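Ollell Community Help
Topics > Student Projects > Robotics

Picking items from a cart drawer: how should students divide the work between head view and wrist views?

Posted by Rosine Courtois on June 18, 2022
Tags: humanoid, grasping, student project, assessment

I supervise the applied automation course at the Deschamps technical program. The final project requires each student team to have a humanoid robot retrieve a named item from the open top drawer of a medical cart. The views available to the teams are the one from the head and those from the wrists.

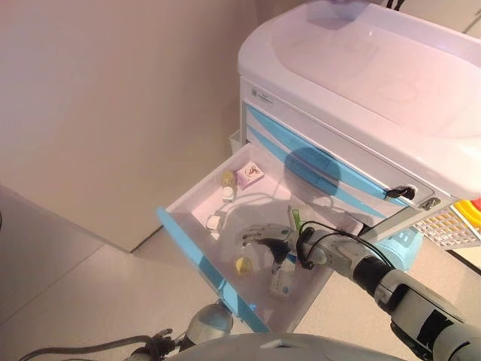
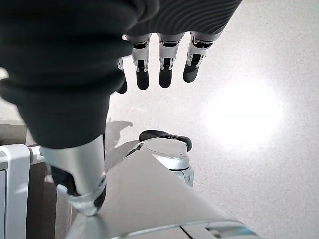
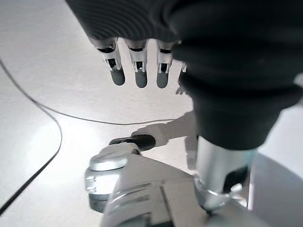
The teams are permitted to choose which views their program relies upon. The majority have elected to use the head view alone, on the grounds that it shows the drawer and its contents together. Their programs perform acceptably while the arm is at rest. Once the hand is over the drawer, however, it conceals the item that has been requested, and the program either halts or closes the fingers in the wrong position. A bottle lying on its side presents the greatest difficulty. Tall boxes are managed more reliably.

Two teams have proposed relying on the wrist view for the final approach. I am in favor of this in principle, but the students report that the position of the item shifts whenever they change from one view to the other. The project guide does not address the matter. I would be grateful for advice on the following points.

At what stage of the reach should the program change from the head view to the wrist view?

Is it reasonable to expect second-year students to calibrate both views themselves, or should the course staff supply the values?

Should the drawer be arranged identically for every assessed attempt?

The final assessment is in January, and the assessment rules may still be amended until the end of the summer term.

3 answers

Answer from Gwilym Trevor (accepted by the author of the question)

The shift your students report is most likely an error in calibration between the head and the hand. Each view may be correct on its own terms and still disagree with the other. I would advise that this be measured before any team alters its grasping code.

The procedure we follow at the Pemotlow student workshop is as follows. Place a flat printed marker in the bottom of an empty drawer. Move the hand to a position from which both the head and the wrist can see the marker. Record where each believes the marker to be. Repeat this at 17 positions spread across the drawer, including the corners – the corners matter a great deal, as the error is seldom uniform. If the difference is constant, a fixed correction will suffice. If it grows toward one side, the calibration of the head should be redone.

With regard to your first question, we ask students to make the change while the hand is still above the drawer and has not begun to descend. We use a height of 300 millimeters above the drawer floor. At that height the hand has usually not yet covered the item in the head view, so the program can compare the two estimates. If they disagree by more than the permitted amount, the arm must withdraw and begin again. Please treat our height as a starting point, as it depends upon the length of the fingers and the mounting of the wrist camera.

With regard to your second question, the staff should supply the values and the students should be required to verify them. We formerly asked students to perform the entire calibration. A considerable part of the term was lost to it, and the reports that resulted were of little use in grading.

One further point. Students should confirm that the fingers do not hide the item from the wrist view when the hand is partly closed. An open hand and a half-closed hand give very different views, and a program tested only with the first will often fail with the second.

Comment from Rosine Courtois: Thank you. We will carry out the marker procedure with all teams present. May I ask what disagreement you permit between the two estimates?

Comment from Gwilym Trevor: It was set by the narrowest item on our list. I would suggest that you do the same – half the width of that item is a sensible upper limit.

Answer from Mathis Barbier

On the third question only. The drawer should not be arranged identically. When we did so, several teams submitted programs that moved to a stored position and did not use vision at all, and under the rules as written they were entitled to full marks. We now prepare a set of layouts in advance and draw one at the start of each attempt. The list of items is published. The layouts are not.

Cables should be checked before every attempt. A loose loop at the wrist can catch on the edge of a drawer, and this ought to be written into the safety sheet.

Comment from Sylvain Roussel: Are teams allowed a second attempt if the item falls over during the reach?

Comment from Mathis Barbier: Yes, one, with the same layout. The lower of the two scores is discarded.

Answer from Gwenaël Picard

Have the teams considered the Fuvon gripper? We changed to a two-finger gripper and had fewer problems with small bottles.

Comment from Rosine Courtois: The course specification requires a multi-fingered hand, so a change of gripper is not open to us this year.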